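Student Robotics Diary
June
by Birthe Ravn

We use cookies to remember your settings. By continuing to read you agree to this. OK

Got home at ten to nine, ate cereal standing up, and I want to write this down before I lose it, because today was the best lab day since we started!

So. The project is still called Sisay (Vidia was my suggestion, it lost, I have let it go, mostly). Two arms, one bench, and by the end of summer term it's supposed to do a little piece of ordinary wet lab work by itself: take the pipette off the stand, go to a tube in the rack, come back and hang it up again. That last part sounds like the dull bit and it's the one I've been stuck on for two weeks. Lifting something off a bar is easy enough. Putting a hook back over a bar when your view is from the wrist, and everything is tilted, is a whole other sport.

I spent most of the afternoon on where the bar is. The wrist view gives us the collar and the bar from up close, and the head view tells us where the stand sits compared to the rack and the other arm, and up to now we'd been treating them like two separate problems. My idea was to fit a line to the blue bar in both and make them agree. The bar is the easiest thing on the whole bench to find - that blue is so strong next to the gray - so why were we hunting for the plunger button all this time?
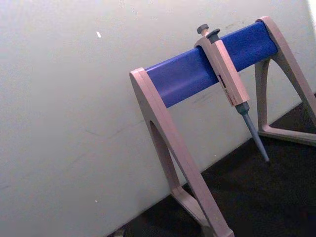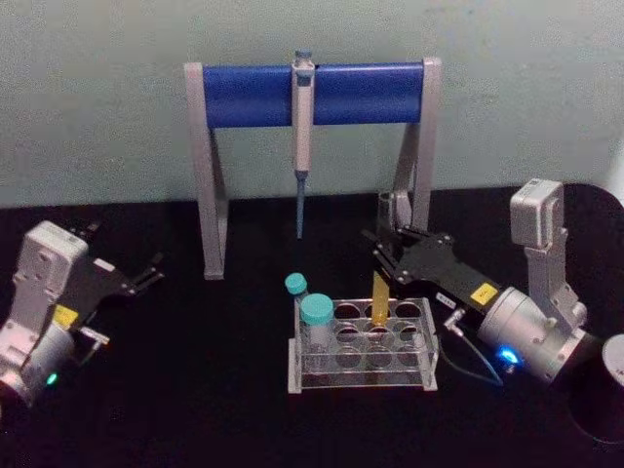 The numbers came out so much better. I ran the fit on everything in our Clutcombe folder, 1,646 pairs, and over 200 of the ones we'd thrown out as hopeless are usable again. I did a little dance by the printer. I still have to go through those by hand to check the fit hasn't grabbed something silly, so that's my evening tomorrow gone, and I don't mind one bit.

Things I want to remember:

Right arm comes in too low over the rack. Raise the waypoint. I keep saying this and then forgetting to save it.

Don't try to read the volume window from the wrist. Way too small. We'll just set the volume ourselves before each run and write it in the log like normal people.

Ask whether we can keep the clear rack. The rest of the team wants a solid white one for the demo and I get it, clear plastic is awful for depth, but if we can do it with the clear one then we can do it with anything. I'm going to argue for it.

The write-up for Ument is due before the demo and I have two paragraphs, one of which is the title of the other. But now there's a real result to put in it, and I even know what the graph should look like. Error on the left, distance to the bar along the bottom, old method in gray and new one in blue, obviously.

Alarm set for half past six so I can get the bench before the other group does. Charge laptop. Bring the long cable.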